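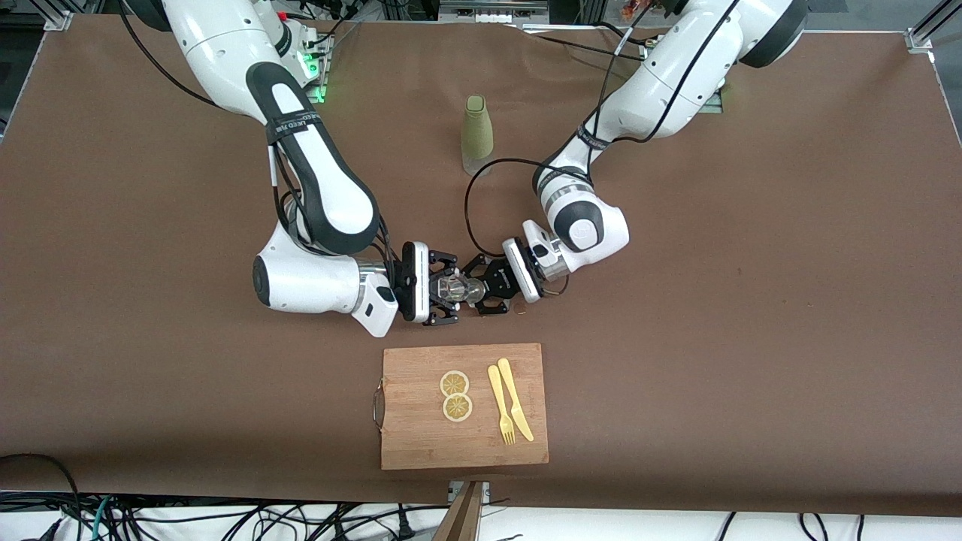

Support > Kitchen & Table > Cutting boards
Tickets Guides Parts Contact

Ticket 200: lemon marks on the Vumach board
Last updated Apr 4, 2024

Erlinda Dagdag wrote in to say her Vumach board had gone pale and rough after a month of lemonade duty, and I love this kind of ticket – it's so fixable! Lemon juice left sitting lifts the oil out of bamboo. Two round slices lying flat on the left half, same as on the board here, will mark right where they sit if you leave them overnight. The wire handle on the short edge is fine, just wipe it dry.

What we tried:
Coarse salt and warm water, rubbed with the grain. Pale rings still there.
Light sanding, 3 passes. Rings gone, surface a bit fuzzy.
Food-grade mineral oil, 2 coats, left overnight between them. Beautiful!

Erlinda wrote back that the color is even again and water beads up. Roswitha Schwerdtfeger asked if the same fix works on the Khamphan board. Yes, but skip the salt – that one scratches.

Status: solved. Reopen if the rings come back.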